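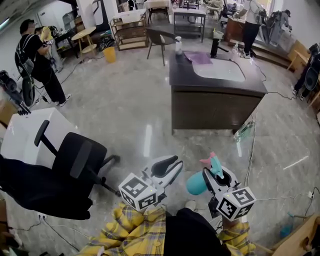
The woman who runs the cleaning crew at the Raltbridge furnished rooms has done the job for 12 years, and she starts every room the same way: she looks at the desk.

"People put everything on a desk," she says. "Coffee, lunch, their feet. If the desk is clean they think the whole room is clean."

Her crew carries two spray bottles per room and keeps one color for wood and another for everything else. She won't say which brand is in them. "It's mostly water. What matters is the cloth." Cloths are sorted by color too, and one that has been on a floor never goes back on a desk. They are washed at the end of each shift, without softener, which she says leaves streaks.

For a wooden top with a mat on it, she lifts the mat first and wipes under it. "Crumbs go under there. Then somebody leans on it and you get scratches." She sprays the cloth and keeps the bottle away from the wood — a habit she picked up at her first job, in Irimberg, after she left spots on a varnished table.

Chairs take longer than most people expect. Mesh backs get a soft brush. Upholstered ones are vacuumed, then left alone unless there is a stain. On an office chair she turns it over and pulls the hair out of the casters.

I asked about glossy floors. She made a face.

"They show every footprint. You do them last and you walk out backward."

Cables are her other complaint. She wipes along them with a dry cloth and won't use any spray near a power strip. In August she asked for hooks so the cords could be hung up under the desks, and 19 rooms have them now. The rest are due before winter.

"I'd like the buckets to have a shelf, too," she said. "I've asked twice."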